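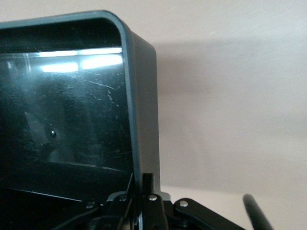 Elle m'a donné rendez-vous dans sa cuisine, parce que c'est là, dit-elle, que tout a commencé et que c'est encore la pièce la mieux chauffée de la maison. Sur la table, deux bols, une tarte aux poires entamée et un classeur à élastique plein de recettes recopiées à la main. Voilà 17 ans qu'elle fait le tour des fermes et des maisons de retraite du canton pour demander aux gens comment on faisait le pain chez eux, et la question, à l'entendre, ouvre toutes les portes.

« Au début, je voulais seulement retrouver la miche de ma grand-mère, raconte-t-elle en coupant une deuxième part que je n'avais pas réclamée. Une croûte épaisse, une mie un peu grise, et cette acidité qui vous restait derrière les dents. Elle n'avait rien écrit, évidemment. Elle disait : de la farine, de l'eau, et tu verras bien. Alors je suis allée voir les voisines, puis les voisines des voisines. »

Le classeur contient aujourd'hui 309 recettes, dont beaucoup se ressemblent à une poignée de sel près. Elle tient pourtant à toutes les garder. Celle-ci vient d'une ferme où l'on ajoutait l'eau de cuisson des pommes de terre, celle-là d'un boulanger à la retraite qui jurait que le levain se fâche les jours d'orage. Il y en a même une arrivée par la poste de Dusturthorpe, envoyée par une lectrice qui avait épousé un Anglais et qui n'avait jamais renoncé à son seigle.

Je lui demande si elle croit, elle, au levain qui se fâche. Elle rit franchement.

« Je crois surtout qu'il fait plus chaud les jours d'orage et que la pâte file plus vite ! Mais je ne l'ai pas dit au monsieur. Il m'avait offert le café, et puis il était si content de son explication. »

Son propre levain vit dans un pot de grès, près de l'évier. Elle le nourrit le soir, après la vaisselle, avec une farine de meule qu'elle achète au moulin Cieślak — « pas la plus blanche, la T80, celle qui sent encore le champ ». Pour le reste, elle n'a guère de matériel : une balance Ekon, un torchon de lin par miche, un coupe-pâte au manche brûlé. Elle pétrit peu et laisse reposer longtemps. Quand on lui parle de taux d'hydratation, elle hoche la tête poliment et enfonce un doigt dans la pâte.

Depuis octobre, elle anime aussi un atelier à la salle Clullov, le samedi matin. On s'y inscrit par groupes de 4, autour d'une seule grande table, et l'on repart avec son pâton dans un saladier, à cuire chez soi.

« Il y a un jeune homme qui est venu pour faire plaisir à sa mère et qui m'écrit maintenant tous les dimanches pour me raconter sa croûte. Ça me touche énormément, vous savez. Et puis il y a ceux qui ratent — une galette plate comme la main ! — et qui reviennent quand même la semaine d'après. Ceux-là, je les aime bien. J'ai mis deux hivers à sortir quelque chose de mangeable. »

Et la miche de la grand-mère, dans tout cela ? Elle se lève, remet de l'eau à chauffer, prend son temps.

« Je m'en suis approchée une fois. C'était un pain de rien du tout, trop cuit d'un côté, et ma sœur a mordu dedans et elle s'est arrêtée de parler. Je n'avais rien noté, bien sûr. »

Elle referme l'élastique du classeur, puis me glisse un reste de tarte dans du papier, pour la route.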